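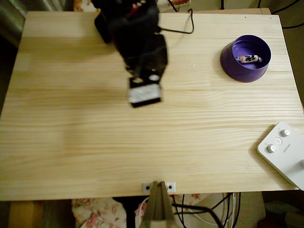 Pine tabletop, light grain.

4 min read

Quick one this month, storage room is half packed and I have a delivery Friday. Subject is peroxide formers. Again. Yes I know we did solvents in January but the questions keep coming and most of them are about the same four or five bottles.

Short version: if you have diethyl ether, THF, dioxane or diisopropyl ether on a shelf, go look at the date you opened it. Not the date it arrived. The date somebody broke the seal. If there is no opened date on the label, treat it as old and call whoever runs your waste pickup before you do anything else with it.

Longer version for people who are new. Ethers react slowly with oxygen from the air. Light helps it along, so does warmth, so does a bottle that's mostly air because someone used three quarters of it and put it back. What you get is hydroperoxides first and then a mix of other things, some of which don't evaporate when the solvent does. So they concentrate. Distill an old ether down to nothing, or let it dry out around the cap threads, and you may have a solid in there that goes off from heat, shock or friction. Diisopropyl ether is the bad one. It can form crystals in the bottle with no distilling at all.

If you see crystals in or on a bottle of ether -- or a cloudy layer, or an oily film at the bottom -- don't touch it. Don't twist the cap. Don't carry it down the hall to show someone. Close the door, put a sign up, make the call.

Testing. The dip strips are fine for most benches. Check the expiry on the strips too, we found a tube at the Siqueira site that was way past it and reading zero on everything. For volatile ethers you let the solvent evaporate off the pad and then add a drop of water (or breathe on it, the instructions vary, read yours). Compare color inside the time window printed on the tube. Write the number on the bottle with the date. "OK" is not a number. Strips also miss some of the higher peroxides, so a clean strip on a bottle with no history doesn't clear it. And never open a suspect bottle just to get a strip in.

A lot of places use 100 ppm as the line where you stop using it and get rid of it. Some go lower, and nearly everybody goes lower for distillation. Ask what your site's number is. If nobody can tell you, that's a bigger problem than the bottle.

Inhibitor question, came up twice. Most THF is sold with BHT in it at a couple hundred ppm. BHT slows things down, it gets used up, it does not last forever. It also stays behind when you distill, so what you collect is uninhibited and should be treated that way. Same with solvent that's been through an alumina column. Uninhibited stuff we keep under nitrogen, dated, and gone fast. Small bottles. Stop buying the big ones because the price per liter looks nice.

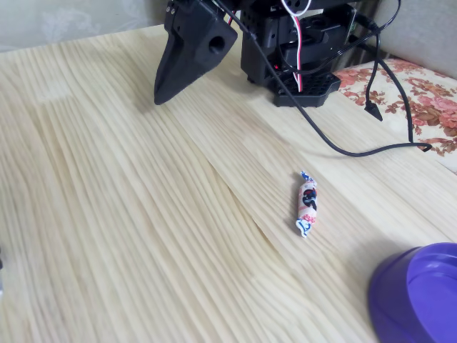

More pine, wavy grain across the board.

Also people forget this isn't only ethers. Cyclohexene, decalin, tetralin, cumene. 2-butanol and some other secondary alcohols, slower, but old 2-butanol has hurt people during distillation. Potassium metal gets a yellow or orange crust and that is its own seperate hazard, don't cut it, don't scrape it. I'll do alkali metals another time.

Reinaldo Cordeiro sent in numbers from the Bistton shelf audit, which I promised to print. 288 bottles on the inventory as peroxide formers. 152 had an opened date on them. The rest had a received date or nothing at all. He tested what could safely be tested and 3 came back over their limit, all of them THF, all from the back row of the same cabinet. No injuries, no drama, waste contractor took them. He has since moved to a bright orange label with two blank lines, received and opened, and it goes on at the recieving dock so nobody has to remember. Good idea, stealing it.

He also asked about refrigerating. Cold slows peroxide formation a bit but it isn't a fix, and if you go too cold the peroxides can drop out of solution, exactly what you don't want. If it goes in a fridge it has to be one rated for flammables. Not the lunch one.

Odds and ends --

Zuseo inventory users: the expiry field does not reset when you enter an opened date. You have to change it by hand. I asked, they say it's on the list.

Drirex caps, the gray ones. A few of you say the liner swells with THF. Same for us. Gone back to PTFE-lined.

Label template is in the shared folder, prints 200 to a roll. Take what you need.

Next issue is perchloric acid and fume hoods, send questions before then. Short ones pls.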